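Spring walkthrough, Dulska play center
Checklist with my comments, May

I did this one in the morning before we opened, with coffee, and I've tried to write down what I saw in the order I saw it. Items are marked OK, FIX or WATCH. If you disagree with a mark, write underneath, don't erase mine!

1. Front door and latch – OK
Closes by itself and the finger guard is still on. The closer is a bit slow, but I'd take slow over slamming any day.

2. Entry mat – FIX
The corner nearest the shoe rack curls up again. I taped it and I know the tape won't last the month. Can we please just buy the heavy one from Gostetti?

3. Shoe rack – OK
Bolted to the wall, both bolts tight. I hung on it a little (sorry) and it didn't budge.

4. Fire extinguishers – WATCH
There are two, both in the green, tags current. The one by the kitchen hatch has a high chair parked in front of it every single time I come by. Tag number 2554 is the one I mean.

5. Exit signs and emergency lights – OK
Held the test button down on each and they all lit. The back hall one took a second to think about it, so let's look again in the fall.

6. Outlets – FIX
Four covers missing in the party room. I put in what we had in the drawer and we need more.

7. Toys and bins – WATCH
Small stuff gets the squeeze test and the tug test, and anything with a loose part goes in the trash, no repairs. Bins get a hand run around the rim and down the inside for sharp spots. Worn is fine, sharp isn't.

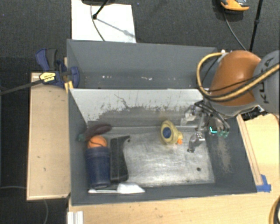
Zewditu Feyisa would like the squeeze test done every week and not just at the walkthrough, and she'd start with anything that goes near water, as mold gets inside long before you can smell it. Fair point, and I've added a line for it on the weekly sheet.

8. Climbing frame – OK
Checked over 13 bolts on the lower deck with the Coetzee wrench and only one wanted a quarter turn. Netting is good. The padding on the left post is getting thin.

9. Restroom – FIX
Hot tap runs too hot for little hands. I turned the mixer down as far as it goes – still not happy. Needs the plumber from Sedthorpe.

10. First aid kit – OK
Short on the small bandages, as always. Restocked from the office.

Fixes go to Gwendolyn Schumacher by the end of the month, mat first please.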